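Bedroom Pick Station: Build Gallery

Posted by Emanuel Moldovan, 12/07/2026

Project Rondon is a tidy-up arm meant to stand next to a bed and clear it. Aranka Farkas and I are building it in the shared workshop on Hamton Street. She does the mount and wiring, I do the simulation and grasp planning. The gallery covers the simulated half of the work. Hardware notes are kept on a separate page.

The room model is generic. Wall, floor and furniture materials are swapped between runs so that the vision part does not learn one room by heart. The bed stays in the same place relative to the arm base. Small objects are dropped onto the mattress from a low height at the start of each run and left to settle for 2 seconds before the arm moves.

Each batch is 200 runs with a fixed list of seeds. The log stores the seed, the object list, the chosen grasp and the joint positions at every step. A run can be replayed from the seed alone, provided the physics settings have not been touched.

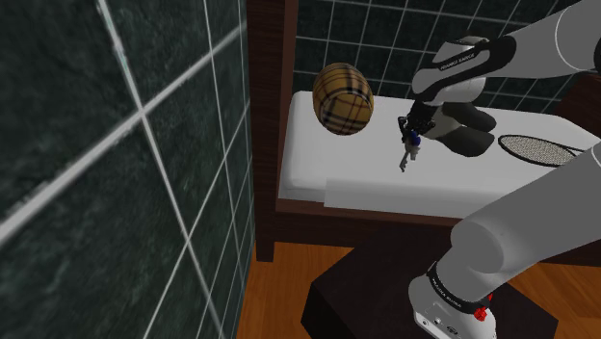
Seed 2314, green tile walls. Gripper over the mattress with the keys at the fingertips; racket farther right.

Keys are the hardest item on the list. They are thin, they lie flat, and the collision shape matters more than the grasp planner does. The first version used a single convex hull for the whole bunch, which made it behave like a pebble. The current version has a separate hull for each part, joined by loose hinges. Simulation speed dropped, but the contact points now make sense.

The racket has its own problem. The string bed is modeled as a solid plate, so the planner must be told to ignore it and look for the handle. Aranka wants a proper mesh there. I have put it off until the mount is finished.

Settings changed since June: finger friction lowered, mattress stiffness raised, approach height now 6 cm above the highest point of the target. The Munteanu solver patch is still applied. Without it, thin parts sink into the mattress during contact.

Next batch: same seeds, new hinge damping.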